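3.2 Bare-hand demonstrations

Demonstrations in the Stikell set were given by hand, with the demonstrator seated at a low table and a head-mounted camera recording from above. The straw task uses a bundle of black straws, a clear plastic cup and a sheet of aluminum foil. 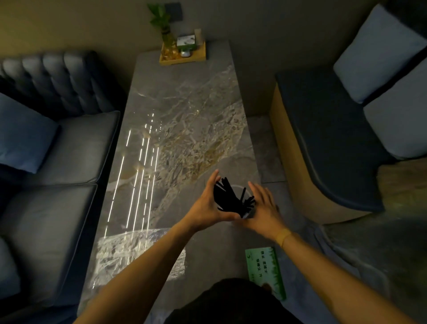
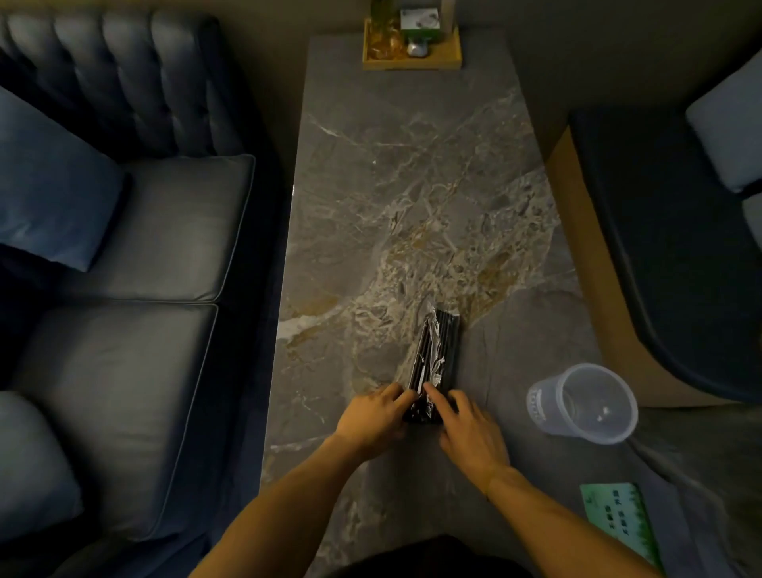
Figure 7. Bare-hand demonstrations of the straw task, seen from the head camera. Top: hands on either side of the cup. Bottom: hands on the foil-wrapped bundle.

We collected 163 demonstrations of this task from two demonstrators. Neither was told which grasp to use. An episode was kept if both hands stayed in view for at least 600 consecutive steps, and longer episodes were trimmed to 700. Hand poses were then mapped to the two-finger grippers with the procedure of Section 3.1.

Foil was the harder material to label. It hides the fingertips when it folds over them, and the pose tracker often lost the thumb. Letay Derese and Hiwot Mamo corrected these segments by hand in August. We also recorded the task by remote control on the Wonholm arms, but those episodes are used only in the comparison in Section 5.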